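Pool and Spa Deck Opening Checklist, Ratham Lodge, Dravurdale
Walked 4 Feb 2020, before the first guests came down 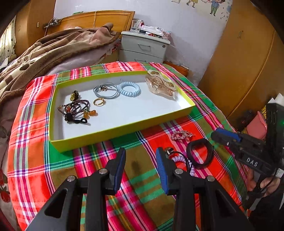
What a great morning to do this round! The new non-slip strips are down on the steps, the pump room smells the way a pump room should, and most of the list went through on the first pass. Comments are under each item, and anything marked REPEAT gets looked at again before the weekend.

1. Main pool water clarity
OK. Main drain cover clearly visible from the deck at the deep end. Lovely water today.

2. Drain covers and suction fittings
OK. All screws tight, no cracks. The shallow end cover was replaced last May and still sits flush.

3. Chlorine and pH
OK. Both in range on two tests taken at opposite ends. Please keep writing the readings in the book and not on the back of towel slips - we lost a whole afternoon of numbers that way in the fall.

4. Hot tub temperature
OK. Reads 100 on the panel and the same on the hand thermometer, so the new sensor from Ostermann is doing a fine job. The old one used to wander.

5. Hot tub emergency shutoff
OK. Pressed, jets stopped at once, reset without trouble. The sign above it is faded. New one ordered.

6. Depth markers and No Diving signs
REPEAT. The 6 foot marker on the garden side has a chipped edge. You can still read it, but a bare foot would find that edge before an eye would. Taped for now.

7. Handrails and ladders
OK. Gave every one of them a proper shake. The rail by the accessible entry had a little play in January and it's solid now. Really pleased with that repair!

8. Rescue gear
OK. Ring, pole and hook all on the wall, rope dry and coiled. The throw rope measures 40 feet, long enough for the widest part of the pool. Don't hang towels on the hook, please.

9. Sauna door and timer
OK. Door swings outward and can't latch from inside. Timer cuts off as it should. One bench slat is starting to lift on the upper row, so I put in work order 353 for it.

10. Steam room call button
REPEAT. Rings at the front desk, but the light over the door doesn't come on. Probably the bulb. Desk staff know to answer the bell until it's fixed.

11. Changing rooms
OK. Floors drain well, hair dryers all have good cords, lockers open and close. The mats in the second room were curling at the corners and have been swapped out.

12. Deck furniture
OK. Loungers checked for pinched hinges. Two have gone to the shed with loose backs - please don't bring them out again, even if we're full!

13. Chemical store
OK. Locked, fan running, acid and chlorine on separate shelves. The Druvitz gloves and goggles are there in all sizes, and they fit so much better than the old set.

14. First aid kit
OK, with a note. Burn gel is near its date and eye wash is down to the last bottle. Both on the order sheet.

Still open: marker on the garden side, steam room light, sauna slat. The deck can open at the usual hour with the tape in place. Steam room is fine to use as long as someone is at the desk.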